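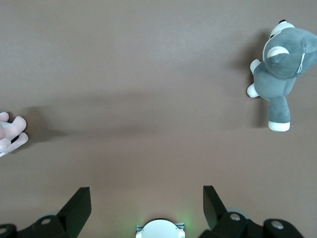

How Stuffed Animals Are Made

Pick up a stuffed animal and give it a squeeze. It feels like one soft lump, but it was put together from a lot of pieces. Somebody drew each piece on paper, somebody cut it out of cloth, and somebody sewed it to the piece next to it. This page explains how that works, what goes inside, and how to look after a stuffed animal at home.

Another name for a stuffed animal is a plush toy. Plush is the name of the cloth. It has a flat back, like a T-shirt, and a front covered with short threads that stand up. The threads are called the pile. When you stroke a plush toy you are stroking the pile.

Try stroking it one way and then the other. In one direction the threads lie down and feel smooth. In the other direction they stand up and feel a little rough, and the color may look darker. People who sew toys pay attention to this. They want the fur on a toy dog to lie from the nose toward the tail, the way it does on a real dog.

Most plush today is made from polyester, which is a kind of plastic spun into very thin thread. Some toys are made from cotton or wool. Old teddy bears were often made from mohair, which is the hair of a goat.

From a drawing to a pattern

Every plush toy begins as a drawing. The designer draws the animal from the front, the side and the back. Then comes the hard part. Cloth is flat and animals are round, so the designer has to work out which flat shapes will turn into a round animal when they are sewn together.

These flat shapes are called a pattern. You can see how one works with an orange. Peel it in four big pieces and press the pieces flat on a plate. They look like long petals. If you could sew the edges together again, you would get a ball. A ball-shaped plush toy is made in much the same way.

Helmi Hyvönen makes patterns at a small toy workshop in Trarndale. She keeps them in paper envelopes on a shelf, and there are 263 envelopes. "The first pattern is always wrong," she says. "The head comes out too flat, or the legs point the wrong way. I sew it in old bedsheet first so I don't waste the good cloth." She once made a seal that needed nine tries.

A simple toy may need only six pieces of cloth. A toy with ears, paws and a tail needs many more. Each ear has a front and a back. Each paw has two sides. If the tail has a tip in another color, the tip is a piece by itself.

Cutting and sewing

In a workshop, the pieces are cut with scissors. In a factory, many layers of plush are stacked up and cut all at once with a sharp metal shape, a bit like a cookie cutter.

The pieces are then sewn together inside out. The fur is on the inside and the plain back of the cloth is on the outside, so the finished toy looks like nothing much at this point. The sewer leaves one gap, usually in the back or under the tail. The whole toy is pulled through the gap so that the fur comes out on the outside. This is called turning. Thin parts like tails are the slowest to turn, and the sewer may push them through with a stick.

The line where two pieces of cloth meet is called a seam. Look for the seams on one of your own toys. You may have to part the fur with your fingers. There is often one down the middle of the tummy and one around each ear.

Small parts such as ears and paws are often made first, then slipped between two bigger pieces before those are sewn. That way the seam holds the ear in place, and it is harder to pull off.

Eyes and noses

A toy's eyes can be made in two ways. Some are hard plastic, with a post on the back that goes through the cloth. A washer snaps onto the post on the inside, and after that the eye cannot come out without a lot of force. Others are stitched with thread right onto the cloth. Stitched eyes are a good choice for babies, who put everything in their mouths.

Noses are made the same two ways. The nose is a small part, but moving it by the width of a pencil can change a puppy into a bear. Helmi pins a scrap of black felt to the face and moves it around until she likes it. Then she marks the place with chalk.

What is inside

The soft filling is called stuffing. In most toys it is fluffy polyester fiber that looks like cotton candy. It springs back after you squeeze it. Some toys also have little plastic beads in a cloth bag inside the feet or bottom, to make them heavy enough to sit up.

In the past, toys were filled with whatever people had. Sawdust, straw, rags and wool were all used. A toy stuffed with straw is stiff and crunches when you hug it.

A factory fills toys with a machine that blows fiber through a tube. A small workshop fills them by hand, a pinch at a time. Helmi's medium rabbit weighs 430 grams when it is done, and 300 grams of that is stuffing. After the stuffing goes in, the gap is sewn shut by hand.

Why toys are the colors they are

Some plush toys copy real animals. A toy husky can be gray and white because many real huskies are gray on the back with white on the face and legs. Other toys are colors no animal of that kind ever has, and children like them just as well. Shape can be changed too. A designer can take away the neck, shrink the legs and make the whole animal as round as a ball. If there are two eyes and an ear, your brain does the rest and tells you that it is an animal.

Look at how different three plush toys can be. The gray and white one has paws and a thick tail with a white tip. The one in the middle is the smallest, white and pink with a black nose. The round one is bright pink, with black eyes and a pink ear.

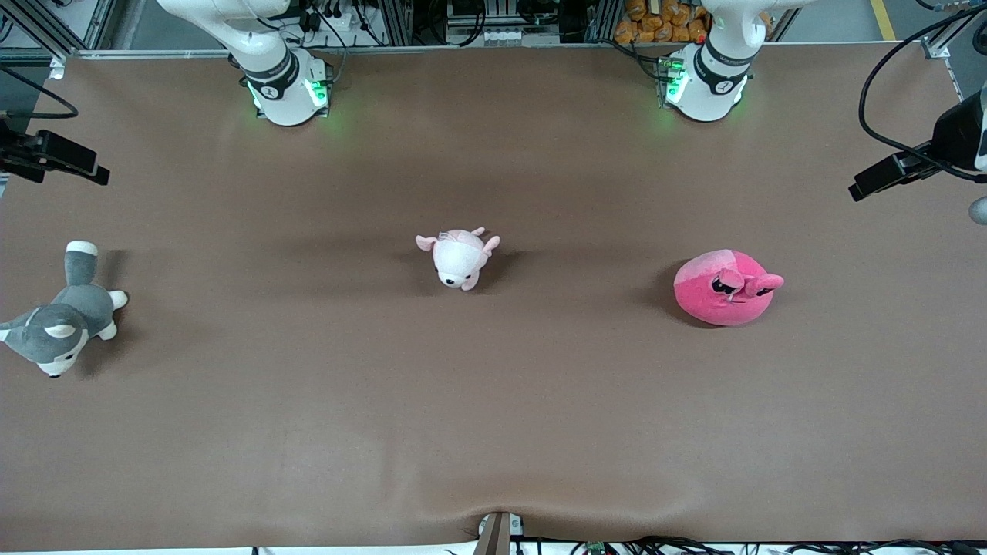

The little tag

Many plush toys have a small fabric tag sewn into a seam. It may tell you what the toy is made of, where it was made and how to wash it. The washing part is often shown in pictures. A tub of water means it can be washed. A hand in the tub means wash it by hand. A tub with an X through it means do not wash it in water.

Leave the tag on if it doesn't bother you. Once it has been cut off, it is hard to find out how the toy should be cleaned.

Washing a stuffed animal

Ask a grown-up to help with this.

1. Read the tag.

2. Look for loose eyes, open seams and holes. Fix these first, or the stuffing may come out in the wash.

3. Put the toy in a pillowcase and tie the end with a string.

4. Wash it in cold water on the gentle setting with a little soap.

5. Squeeze out the water in a towel. Do not twist the toy.

6. Let it dry in the air. A thick toy can feel dry on the outside and still be damp in the middle, so give it two days.

7. Brush the fur with a clean, soft brush.

Toys with batteries or a music box must never go in the wash. Wipe them with a damp cloth.

Fixing a toy

A split seam is the easiest thing to mend. You need a needle, strong thread in a matching color and a grown-up who can sew. Push the stuffing back in, pinch the edges together and sew with small stitches.

Minttu Lappalainen runs a toy repair table at the Whiteley library every October. Last year people brought 189 toys. Most had a split seam or a missing eye. One elephant had been sewn up so many times that there was more thread than cloth on its left leg, and she put a patch over the whole thing.

Words to know

Pile: the short threads that stand up on the front of plush cloth.

Pattern: the flat shapes used to cut out the pieces of a toy.

Seam: the line where two pieces of cloth are sewn together.

Turning: pulling a sewn toy right side out through a gap.

Stuffing: the soft filling inside a toy.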